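Home » Guides » Kitchen » Small-kitchen storage

How to set up a rail, basket and stemware stand over a small worktop

This guide covers the layout and daily use of a compact drying and storage station for a kitchen with no dishwasher and little or no cabinet space. It uses four elements: a horizontal rail on the back wall, a wire basket on the side wall, a freestanding stand for stemmed glasses, and a mat covering the work surface. All four are available as separate items, so the station can be built up in stages.

The method suits a household of 2 people. For larger households, add a second basket before adding anything to the worktop.

What you need

– One aluminum or steel rail, with end brackets
– Hooks to suit the rail, in more than one width
– One wire mesh basket with wall fixings
– One stand for mugs or stemware, with a weighted base
– One flat mat, non-slip, cut to the size of the worktop
– Tape measure, level, pencil, drill, and fixings for your wall type

Check the rail and the hooks against each other before buying. Hooks from the Serent range have a 16 mm opening and do not fit over the Tromton rail, which has a square section. The Rissanen hooks clamp from the front and fit both.

Step 1. Clear and measure

Take everything off the worktop. Measure the width of the back wall, the depth of the worktop, and the height from the worktop to the lowest obstruction above it (a shelf, a lamp or a cabinet base). Write these down. The height is the figure most often guessed, and it decides how high the rail can go.

Measure your tallest glass standing upright, then measure the stand with that glass hanging from it. The second figure is the one to plan with.

Step 2. Fix the rail

Set the rail on the back wall, high enough that a utensil or pan hung from it clears the tallest item standing on the worktop. Mark one end, use the level to find the other, and drill both ends before fitting either bracket. Tighten the brackets by hand first, check the level again, then tighten fully.

If the rail is attached to upright posts instead of the wall itself, fix the posts first. Any play in a post will show up at the rail as sideways movement each time something is lifted off a hook.

Do not load the rail for a day if you have used resin anchors.

Step 3. Choose the hooks

Use different hooks for different jobs. A wide double-wire hook takes a pan lid or a folded cloth. A narrow single loop takes a ladle, a strainer or anything else with a hole in the handle. Small pegs are suitable for measuring spoons and keys.

Put the wide hooks toward one end of the rail and the narrow ones at the middle. Leave a gap between neighbors at least as wide as the item you plan to hang. Hooks may stay empty. An unused hook is useful on the day a large pan has to dry overnight.

Step 4. Mount the basket

The basket goes on the side wall, on the same side as the sink where possible. Mount it with a slight tilt so that the open top faces into the room. A tilted basket can be loaded with one hand, and bowls placed in it come to rest against the mesh with the interior exposed to the air.

Load it in this order:

1. Large bowls first, on their sides, rims facing out.
2. Smaller bowls in front of them.
3. A drinking glass last, upside down, at the back against the wall.

Keep the contents light. The basket sold under the Fellcombe name comes with two short screws that are adequate for solid brick only. On plasterboard, replace them with proper hollow-wall anchors. Stoneware and cast iron belong on the worktop or in a drawer.

Step 5. Lay the mat

Choose a flat mat in a dark color and without ribs. Ribbed draining mats hold water in the channels and make stemware unstable. A flat mat is wiped with one pass of a cloth. Water marks and smudges will show on it in daily use; these come off with dilute vinegar.

Run the mat to the edges of the worktop. A small mat in the middle leaves a ridge, and a bowl set down across the ridge will tip.

Step 6. Place the stand and the bowls

Set the stemware stand near the back edge of the mat. Its arms should have free space on every side, and the base must sit entirely on the mat. Leave the front of the worktop open. Bowls in current use go in front of the stand, within easy reach.

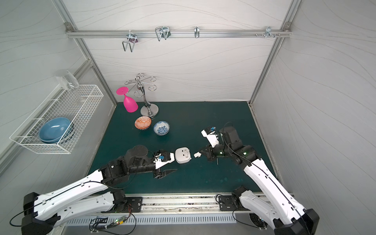 Basket on the left wall, stand near the back of the mat, bowls in front.

The magenta wine glass is shown leaning against the stand with its bowl on the mat. This is a resting position and is acceptable for plastic. Do not leave real glass like this: the rim takes the load at one point, and a knock to the stand will bring it down. Glass stemware should be hung by the foot as set out in the next step.

Step 7. Hang the stemware

Stands with curled arms vary in how they grip. Before using a new stand, test each arm with a plastic glass.

1. Hold the base of the stand with one hand.
2. Turn the glass upside down, holding it by the stem.
3. Slide the stem into the arm until the foot rests on the metal.
4. Let go slowly and check that the glass hangs without turning.
5. Load the opposite arm next.

Opposite loading matters more than the weight of the base. A stand with several glasses on one side will tip at a light touch, even on a non-slip mat.

If the foot of the glass is too small for the arm, the glass will slip through. Plastic picnic glasses often have a foot of the right width but a thicker stem, so try the stem as well. Arms can be bent slightly by hand. Wrap the metal in a cloth before bending to avoid marking the chrome.

Step 8. Sort the small items

Small items cause most of the disorder on a short worktop. Deal with them after the glasses and bowls are in place, working from the front of the mat toward the back.

– Knives, skewers and other pointed utensils: pick up by the handle, keep the point down, and move straight to a drawer or block. They do not go in the mesh basket, where the points pass through the openings.
– Spoons and forks: in a cutlery cup, handles down.
– Small novelty items, picks and sticks: in one lidded tub. Do not stand them in bowls.
– Bowls with a pattern on the outside: stack only when fully dry. Trapped water leaves a ring on the glaze.

Move one item at a time while there is stemware on the worktop. Keep a clear area in the middle of the mat so that nothing has to be lifted over a glass.

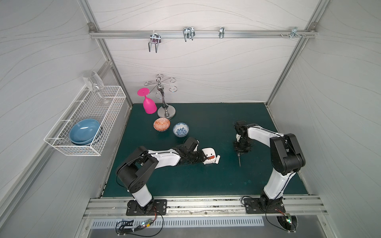 Step 9. Set a routine

The station works as a drying area and as short-term storage. It should be emptied before it is refilled. The schedule below is enough for normal use.

After each meal: hang or stand the washed items, wipe the front half of the mat.

Each evening: put away everything that is dry. Leave one bowl and one glass per person.

Sunday: lift everything off, wipe the whole mat, wipe the rail and hooks, check the basket screws by hand. Allow 23 minutes the first time. Later sessions are shorter.

Faults and remedies

The stand rocks. Look underneath. Most weighted bases have a felt or rubber pad, and the pad may have folded or come off. Replace it with a self-adhesive disk of the same thickness.

The hooks slide along the rail. Degrease the rail with dish soap and dry it. If the hooks still slide, fit a small rubber ring on each side of the hook.

Bowls fall forward in the basket. The tilt is too steep. Lower the top fixing by 16 mm and test with the heaviest bowl you intend to store there.

Glasses dry with spots. The cause is hard water. Rinse in hot water and hang immediately. A polishing cloth is needed only for clear glass; colored plastic hides light spotting and scratches easily, so use a soft cloth without powder or paste.

The mat lifts at the corners. Turn it over and leave it face down overnight under a large chopping board. Double-sided tape is a last resort – it collects dirt and is difficult to remove from a painted surface.

Rust appears on the basket. White coated mesh rusts where the coating is chipped, usually at the cut ends of the wires. Dry the area, sand lightly, and touch up with appliance paint. Let the paint cure before putting food bowls back in.

Notes on sizes

Rails are usually cut to order. Leave a small gap at each end between the rail and the side walls so the brackets can be reached with a screwdriver. If the side walls slant, measure the width at rail height and not at the worktop, as the two figures will differ.

For a stand on a shallow worktop, measure across the widest pair of arms with glasses hung on both. Add the width of your hand. If the total is greater than the depth of the worktop, use a stand with fewer arms or hang the glasses from an under-shelf rack.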